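Skostonar Forum > Learning from demonstration > Bedroom set in sim: is it worth the hours?

gravelpit
Posted 28/10/2020

I've been teleoperating the bedroom task in the simulator and I want somebody to talk me out of quitting. Task is "put the flip-flops away." We have 400 demos. The policy trained on them does fine in the exact room it was trained in and falls apart when the bed moves. My team lead says collect 400 more. I say we'd be teaching it the same room twice.

Wrist view, for those who asked in the other thread what the policy gets to see when nothing is in the grippers:
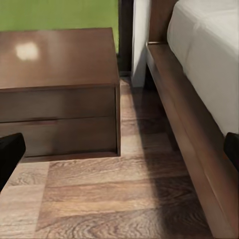
Wrist view between nightstand and bed, grippers empty.

Look at how much of that is furniture and floor grain. I don't believe a network learns "shoe" from this. I think it learns "brown edge on the right, go down."

marrowfat_2

You're complaining about the wrist view for doing what a wrist view does. It's there for the last stretch before the grasp. Take it out and watch your success rate.

gravelpit

We did take it out. Success dropped in the training room and went up a little in the shifted rooms. So go ahead and explain that one to me.

marrowfat_2

How many trials in the shifted rooms?

gravelpit

Six per room.

marrowfat_2

Then there's nothing to explain. That's noise.

tin_lid

Six trials is nothing, agreed, but I'm with gravelpit on the bigger point. We bought into the Hivness approach last year -- one room, one operator, pile up the hours -- and ended with 816 episodes that all start with the same turn to the left. The operator liked turning left. The policy likes turning left too. Ask it to go right and it freezes.

Which start pose are you using? If every episode begins square to the foot of the bed, that's your first problem, before anyone argues about cameras.

gravelpit

Mostly square on, yes. Head view at that kind of distance, bed dead center:

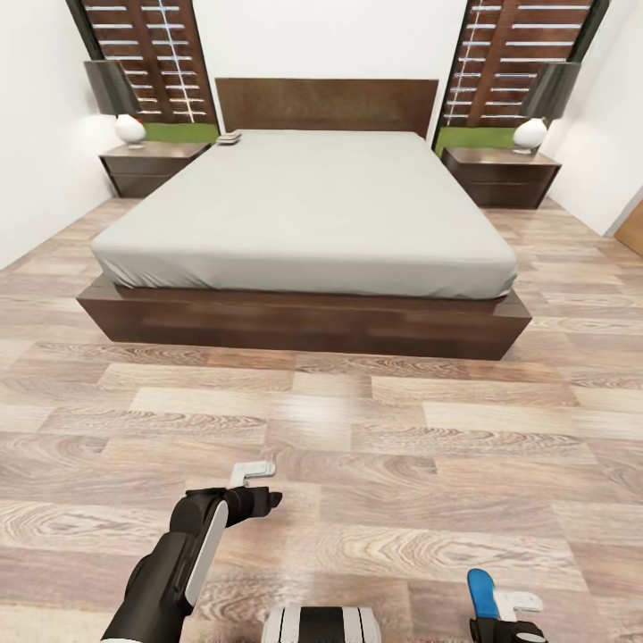 Do I have to throw away the old demos if I change the start pose now?
Keep them, but tag them by start pose so you can cap how many go into each training batch.

That was my exchange with the guy who runs our Xaba storage, pasted in so I don't have to type it twice. I'm not convinced capping does much. You end up with a smaller pile of the same thing.

oldmanhexapod

Capping helped us. Not a lot. What helped more was banning the operators from redoing a bad grasp off the record. Everybody does it: you fumble, you hit reset, you save only the pretty one. Then the policy has never seen a fumble and has no idea how to get out of one.

marrowfat_2

Strong disagree. Leave fumbles in and you're paying people to teach it to fumble. I've cleaned those sets by hand and I don't want to do it again.

oldmanhexapod

Keep the recovery, trim the fumble. It takes longer, I know.

tin_lid

Back to the shoes. Do you grab both and then travel, or one trip each? With one at a time you get twice the grasps per episode start and a free hand that doesn't block anything.

gravelpit

Both, then travel. It was decided in June by people who don't operate. Two arms have to stay clear of the bed frame and each other on the way, and my hands cramp.

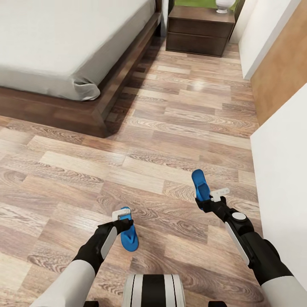

Head view with a flip-flop in each gripper, bed frame on the left.

My other gripe is the floor. It's the same planks in every episode. The Tondar add-on is supposed to swap floor and wall textures on replay, but I've heard that sales pitch about three other add-ons and I'm still here dragging sandals around.

marrowfat_2

Texture swaps are cheap, so run them. They won't fix your bed moving. For that you need the bed to move.

tin_lid

What marrowfat said. Shift the bed and the start pose every 2 episodes and stop when the shifted-room score flattens. I'd bet you get there well before another 400.

gravelpit

And if it doesn't flatten?

oldmanhexapod

Then you've got a better argument for your lead than you have today. Run more than six trials this time.

gravelpit

Fine. I'll do one batch with the bed shifted and post the numbers, good or bad. I still think the wrist view is hurting us.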